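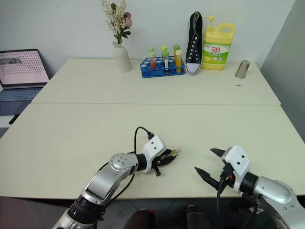
Pale cream tabletop with a small gold-colored metal piece just above the surface.

Narkano Finishing List
Home | Archive | Threads | Search | Subscribe
Print this message | E-mail this message

Subject: Re: Yellowing of light topcoats over Previmer

On Saturday a list member wrote:

> I have a run of table panels in an off-white. Base is
> Previmer, two coats, topcoat is Cendness satin. After one
> winter in storage the panels that were stacked face to face
> are visibly yellower than the ones that stood in the rack.
> Same batch of topcoat, same day. Is this the primer bleeding
> through, or is the topcoat going off? Farkas says the product
> is within spec and wants a sample panel. I would like to know
> what I am looking at before I cut one up.

Check for dark yellowing before you blame the primer. Some light coatings, alkyds above all, drift toward yellow when they are kept out of daylight, and it partly reverses on exposure. Put one stacked panel next to a south window with half of it masked in foil. Leave it two weeks. If the open half moves back toward the rack panels, you have your answer and the panel is still in one piece.

If it doesn't move, look at bleed. Tannin and resin bleed tend to follow the grain and the knots, so the stain will be uneven. A flat, even color shift across a whole panel argues against it. You didn't say what the substrate is. On MDF I would not expect bleed from the face at all, though I have had it at the edges where the sealer was thin.

Third possibility is that the panels were stacked before the topcoat had cured. Waterborne satin feels dry in 30 minutes in a warm shop and you can handle it the same afternoon, but the coalescing solvents take much longer to leave. Stack it face to face and whatever is still in the film stays there. In March my shop sits near 80 percent humidity unless I run the heater, and I don't stack anything for a week. Do you have a note of the conditions when you sprayed? Also what was between the panels - bare face to face, or foam sheet? Some foams carry an antioxidant that turns yellow in storage and will transfer to a white finish. It usually shows the outline of the sheet.

On rework: don't spot it in. Scuff the whole face, recoat with Cendness from a fresh can, and keep one old panel as a reference. I would stop well short of 800 grit between coats. At that point the surface is too closed and adhesion suffers. My usual is a gray pad and a wipe with a damp cloth.

As for Farkas, send them an offcut sprayed at the same time if you kept any. If you didn't, mask a panel and ask them for a meter reading on both halves before anything gets cut. Write the batch number on the back in pencil. Marker comes through.

Please post the result of the window test either way. The archive has two older threads on this and neither one was finished.

Previous message | Next message | Reply to list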